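문의번호 669 / 분류: 주방 수납용품 / 상태: 처리 완료
접수일: 29/04/2022
접수자: Ekow Nyarko
제품: Vukier 투명 바구니

[문의 내용]
식탁 위 잡동사니를 모아 두려고 바구니를 샀습니다. 벽면에 둥근 구멍이 줄지어 난 투명 플라스틱 제품입니다. 물건을 넣으면 한쪽으로 기울고, 식탁에서 조금씩 밀립니다. 스테인리스 그릇을 넣었을 때 제일 심합니다. 바닥이 휜 불량인지 확인 부탁드립니다.

[1차 답변]
바구니를 비우고 평평한 곳에 올린 뒤 네 모서리를 차례로 눌러 봐 주십시오. 빈 상태에서도 흔들리면 교환해 드립니다. 평소 넣는 물건도 알려 주시기 바랍니다.

[고객 회신]
비우고 눌러 보니 흔들리지 않습니다. 넣는 것은 그릇, 담뱃갑, 작은 상자, 비닐로 싼 빨간 포장 같은 것들입니다. 오렌지는 따로 그릇에 담아 두고, 음식 덮개와 구멍 뚫린 금속 뚜껑은 바구니 뒤에 둡니다.

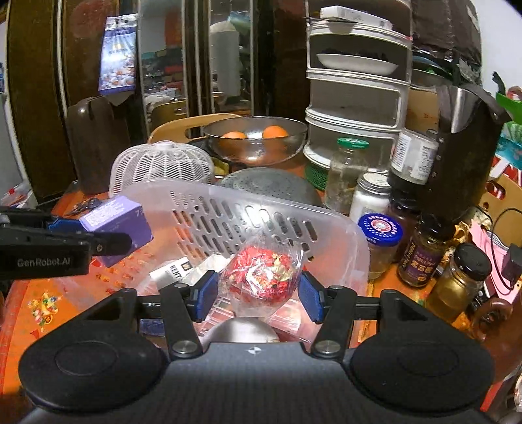
식탁이 좁아서 바구니를 다른 데로 옮기기는 어렵습니다. 보온 주전자도 같은 식탁에 올려야 합니다. 바닥에 행주를 깔아 봤는데 밀리는 건 덜해도 기우는 건 그대로였습니다.

[2차 답변]
바닥 변형은 아닌 것으로 판단됩니다. 이 모델의 권장 하중은 최대 900g이고, 무게가 한쪽에 몰리면 가벼운 짐에도 기울 수 있습니다. 아래 순서로 다시 담아 봐 주십시오.
1. 그릇은 엎지 말고 바로 세워 가운데에 놓기
2. 상자류는 그릇 양옆에 나누어 넣기
3. 비닐 포장은 맨 위에 올리기
4. 행주 대신 미끄럼 방지 패드를 모서리마다 붙이기
패드(지름 10mm)는 무상으로 보내 드렸습니다.

[고객 회신]
패드를 붙이니 밀리지 않습니다. 그릇을 가운데로 옮긴 뒤로는 기울지도 않습니다. 다만 패드 하나가 하루 만에 떨어져 다시 붙였습니다.

[처리 결과]
교환 없이 종결. 패드 접착 불량 건은 Hanitz 부품 담당에 전달함. 여분 패드 1세트 추가 발송.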